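Two arm sorting task, one arm keeps waiting on the other
Posted in Student Robotics Help

vivstead_club

Hi all, we're a school club (Vivstead robotics) doing the tidy-the-desk task for the Lorkomby student challenge in April. Two arms, one wooden desk organizer between them. You have to take an item out of its labeled spot, set it on the table, then put it back. Teams get 200 seconds per run and both arms have to be used or you lose points.

Our problem is the handover of turns. Left arm does the jar fine on its own. Right arm does the bottle fine on its own. Run both in one script and the right one just sits there till the left is all the way home. Then we run out of time. We tried shortening the home move, no real change. Also tried starting right first, same thing but mirrored.

Code is Python, mostly left over from last year's team, so not all of us understand it. Any ideas? Setup is below, arms at the start pose. 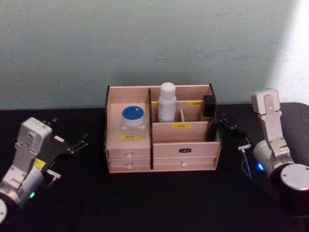

Yung-ching Peng

Your move calls are blocking. Bet you anything. The call doesn't return till the arm is done, so the second arm never even gets its command. Put each arm in its own thread, or see if last year's code has a wait flag on the move function and set it to false. Ours did and we missed it for weeks.

BUT dont just turn it off everywhere. You still need to wait before you open or close a gripper or you'll be grabbing air. So: big travel moves no wait, last bit of the approach wait.

Also you need some kind of lock for the middle of the organizer. We split the space in 2 zones plus a shared strip. An arm has to ask for the strip before going in and give it back when it's out. Simple true/false thing to start, proper lock once you're on threads. First tests at 20 percent speed with a hand on the stop button please.

Liden

just slow everything down, works for us

Hermine Lehner

Slowing down won't help if they're already timing out?? Agree with Yung-ching on the blocking calls.

Couple more things from judging this one last year:

Start pose matters. Lots of teams home to straight up, then spend half the run coming back down. Pick a home close to the work but clear of the other arm. Rules only say grippers empty and not touching anything at the start.

Log the time at every step. Print it to a file. One team had 16 seconds of leftover sleep calls from debugging, all over the place. Search your code for sleep before you touch threads, seriously, takes a minute.

And check the rule sheet on drawers, a knob pull counts as a seperate task so don't burn time on it in the basic round.

vivstead_club

ok found the wait flag, it was set to true in the Yip wrapper file, not in the main script. And a bunch of sleeps. Trying the zones thing after school, will post the log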